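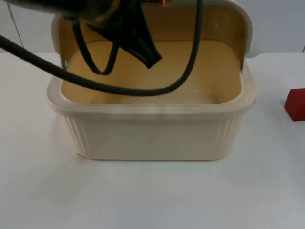

Su-bin Oh asked that the cable on the gripper be rerouted before the cell goes back into service – the slack is long enough to catch on an open lid.

Home | Tickets | Cells | Contact

Ticket 242: Gripper cable slack, Rendwood cell
Category: Maintenance – Cabling

Opened by Kwaku Arthur. The arm faults on descent toward the container. Joint readings are normal until the cable takes load. The retaining clip was replaced in June.
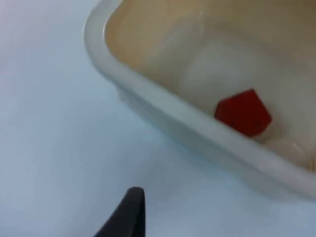 The wrist camera was checked next. Focus is soft at its present setting, and the lens should be cleaned before any adjustment is made. Approach speed has been limited to 20 percent in the meantime.

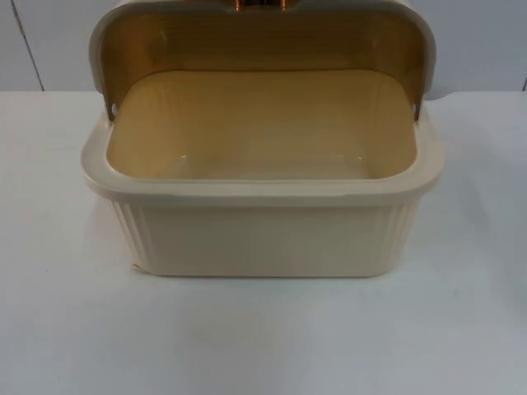

Last modified: 14 August 2019

Arm parked. Please leave the lid open until Priit Rimkutė has fitted the second clip and repeated the descent test. Status: pending.

McIver Cell Support | Contact the service desk | Back to top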